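Stultmont Home Trials: people wanted who do a lot of washing

Posted Thursday, October 20, 2022
Paid sessions, in person

Do you hang up your own socks? Do you have opinions about it? Then please read on, as I'd quite like to meet you.

I'm Raimonds and I look after the home trials at Stultmont. We're a small outfit trying to find out whether a robot can do the boring jobs round the house yet. The short answer so far is "some of them, slowly, on a good day". It can carry a towel from one place to another. Folding a flat tea towel is fine too, most of the time. Socks, though! Socks are a nightmare, and hanging them up on one of those round hangers with the dangly pegs is the worst of the lot. A peg has to be squeezed, held open, lined up with something floppy and let go of, and the hanger swings about the whole time you're doing it.

You and I do this while listening to the radio. I timed myself in September and I was done before the kettle boiled (small load, big kettle). So we want to bring in ordinary people, watch how they go about it, and let them have a turn at driving the arms themselves.

What you'd be doing

You come to our place on Brokia Street for 2 sessions, a week or so apart. In the first you sort and hang a basket of washing by hand, your own way, chatting to us as you go. I really do want your own way, even if your mum would be horrified. In the second you sit at the controls and try the same job through the robot, with Povilas Liepiņa next to you to show you the ropes. Then there's tea and a natter about what annoyed you. We pay 284 euros for the pair, plus your bus or train fare.

Who we're after

Anyone over 18 who does washing at home at least once a week. Big households, tiny flats, people who've worked in a launderette or a hotel linen room, all very welcome. Left-handers, please do write in, we're badly short of you. You don't need to know a thing about robots or computers, and if you've never held a games controller that's grand. If your hands are stiff or sore, tell me beforehand and we'll set things up to suit you.

You can't take part if you work for another robot maker, or if you live with someone on our team. Sorry, Siliņa's husband, I know you were keen. 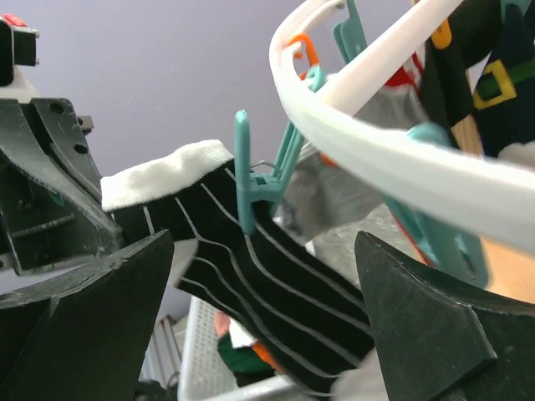 Raimonds Grigaitė

Teal pegs on a white hanger, stripy black sock with a white cuff: that's the sort of job I mean, and you can see how close those big dark fingers have to get to a soft bit of knitting. Ribbed cuffs are a pain for a machine. They're thick, they stretch, and they never sit the same way twice. People seem to feel their way through it without looking, and I'd love to know how many of you go by the cuff and how many by the toe. I'm a cuff man myself. Povilas isn't, and we've had words.

Some small print, in plain English. We film hands and washing, and we keep faces out of it. The recordings are used for our own research and for training the robot. You can stop whenever you like and you'll still be paid for the session you're in.

To put your name down, ring the front desk on extension 782 or drop a note in at the Brerano building, ground floor. Tell me who you wash for, how you dry things (line, rack, hanger, radiator, back of a chair) and which days suit you. I'll get back to everyone within 7 days. Evenings fill up first, so if you can manage a morning, say so!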